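Washing and drying woollens at home

Updated 21 April 2019

Most jumpers are ruined between the tub and the drawer. The wash itself is easy enough. These are the methods we use for knits of all kinds, from school jumpers to heavy winter cardigans.

Before you wash

Turn the garment inside out and empty the pockets. Do up zips and leave buttons undone, as buttoned fronts pull at the holes when the wool is heavy with water. Check the elbows and cuffs for thin spots and run a few stitches through them now. A small hole will be a large one after a soak.

Wool doesn't need washing after every wear. Air it overnight on the back of a chair or by an open window. Five or six wears between washes is fine for a jumper worn over a shirt.

Hand washing

Fill the laundry tub with cool to lukewarm water, no warmer than your hand finds neutral. Add a capful of wool wash and swish it through before the garment goes in. Ordinary laundry powder is too harsh and leaves the fibres dry. If you have run out, a small squirt of plain hair shampoo will do.

Push the knit under and leave it for ten minutes. Press it gently a few times. Don't rub one part against another - that is how felting starts. Drain the tub with the garment held to one side, then refill with water of the same temperature. A sudden change from warm to cold does as much harm as hot water. Rinse until the water is clear, usually 2 changes.

Dark greens, navies and reds can lose colour for the first few washes, so do them on their own. Half a cup of white vinegar in the last rinse takes out leftover soap. It won't set a dye, whatever your grandmother said.

Machine washing

Only if the label allows it. Use the wool cycle, a mesh bag and the slowest spin. Fill the drum no more than half full, and keep towels and jeans out of the load.

Getting the water out

Lift the garment with both hands underneath. Never pick it up by the shoulders. Squeeze it against the side of the tub, then lay it on a dry bath towel, roll the two up together and kneel on the roll. Change to a second towel for thick knits.

Drying

Flat is best. A mesh rack across the bath works well, or a towel on a table, turned over once the top side feels dry. Pull the body and sleeves back to their proper shape while damp. If you want to be exact, measure the garment before washing and write the chest and length on a bit of paper.

Keep it out of full sun and away from the heater. In August a heavy cardigan can take three days indoors, so do one at a time and open a window.

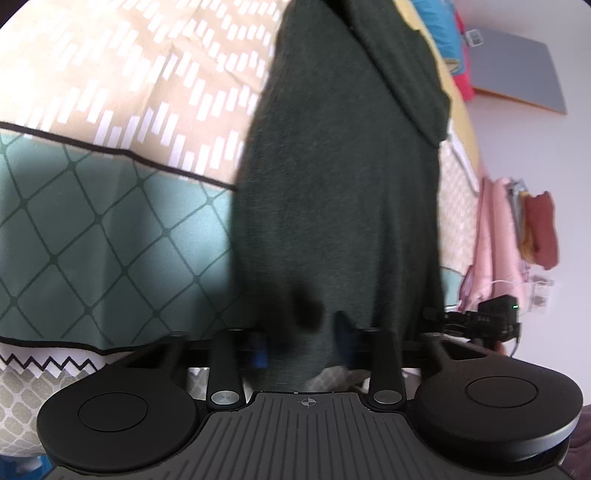 Light knits that are nearly dry can be finished over a rail, folded in half so the weight is shared. Move the fold once or twice to avoid a crease. Pegs leave marks in the hem, so if you must use the line, thread an old pair of tights through the sleeves and peg those.

Pilling and storage

Take pills off with a wool comb or a fabric shaver, with the knit stretched flat on a table and completely dry. Work in one direction and go lightly over seams. A disposable razor will do the job but it cuts holes just as easily.

Fold knits for storage. Hangers put points in the shoulders. Wash everything before it goes away for summer, as moths go for food spots and perspiration first. Cedar blocks need a rub with sandpaper each season or they lose their smell. For anything you would hate to lose, use a zip bag and squeeze the air out - and put in a note of what's inside.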